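4. Setting up the pit and checking in your robot

Read this section before you unload the van. Teams that read it afterwards are easy to spot, as they are the ones carrying everything back out again.

4.1 Before you arrive

1. Print your team sheet and have both mentors sign it. A signature on a phone screen does not count, however nicely it is done.
2. Charge every battery and label it with your team number. Masking tape will do.
3. Pack the robot with the bumpers off. The check-in scales are set for a bare robot and the people running them are not open to sums.
4. Email Nadja Hämmerli if you need a ground-level pit. There are 18 of them and they go to whoever asks first.

Note: The Futow hall doors open for unloading at the time on your team sheet. Turning up earlier gets you a longer look at the doors.

4.2 Laying out the pit

Each pit has one table, one power strip and a floor area marked in tape. The tape is the edge. It is not the edge plus a toolbox.

1. Put the table against the back wall of the pit, with the power strip behind it.
2. Stand any shelving or tool board where it can't fall into the aisle. Anything taller than the table must be clamped or weighted at the foot.
3. Keep the battery charger on the table, away from drinks. This includes drinks belonging to mentors.
4. Hang your team banner last. It will be in the way whenever you do it, but last is best.

Caution: Do not plug one power strip into another. Each Danzer strip trips on its own, but a chain of them takes the whole row down with it, and the row will want to know who you are.

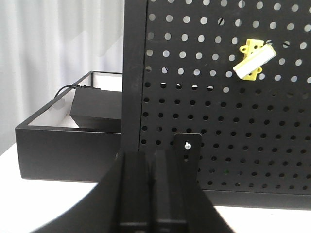 Small parts are best sorted the night before. The Lastik starter box comes with 200 fixings in a single bag, which is a generous way to describe a single bag. Tip them out at home, sort them by length, and bring only the sizes your robot uses.

4.3 Check-in

Check-in takes around 6 minutes if your paperwork is in order. Otherwise it takes as long as you like.

1. Bring the robot to the Poston desk on a trolley. Two people, please, and a third to hold doors.
2. Switch the robot off at the main breaker. The inspector will ask you to show this, then ask again.
3. Place the robot on the scales and step back. Leaning on it has been tried.
4. Hand over the parts list. Home-made parts go on page two, with the name of whoever made them.
5. Collect your sticker and fix it where the referee can see it without lying down.

Note: You get three attempts at check-in. After the third, go and find Seraina Hofstetter, who has the final say and a chair for you to wait in.

4.4 If you fail

Most failures are sharp edges or loose wires. A file and a handful of cable ties will sort out the pair of them, and the spares desk will lend you the file.

Caution: Any change made after you have your sticker means another inspection — yes, even a small one, and yes, even if it's clearly better now.

Practice slots are covered in section 5. You will need the sticker for those as well.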